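**Monday, November 3, 2025**

So the Greltgate night bus is coming back! I'd pretty much given up on it after the July timetable came out with nothing past 9:30, but the town put up a notice this morning and I've read it through twice to be sure.

The bus will run Thursday through Saturday, with 4 trips a night between the Gastine Street stop and the industrial park out by Boateng Road. The last one leaves at 12:40, late enough for anybody closing up a kitchen or coming off second shift. Fares stay at 3 dollars, and your day pass still works after midnight (it didn't before, and I have paid double more times than I want to admit). 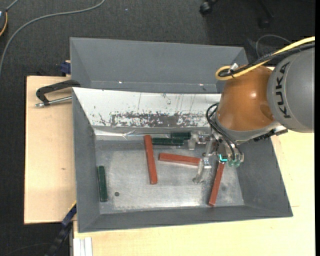 Delphine Yazzie started the petition back in the spring and ended up with more than 500 names on it. I called her at lunch and she was still kind of stunned. "I was hoping they'd give us Fridays," she told me. "I didn't even ask for Thursdays."

The operator is Jurnen, same as the daytime routes, so the stops and the app don't change. It's a trial through the end of winter, and the town wants to see 600 riders a month before it signs up for longer. I think that's doable - the old Saturday bus was standing room only when I rode it.

First trip is this Thursday at 10:10 from Gastine Street. I'll be on it, probably with a sandwich.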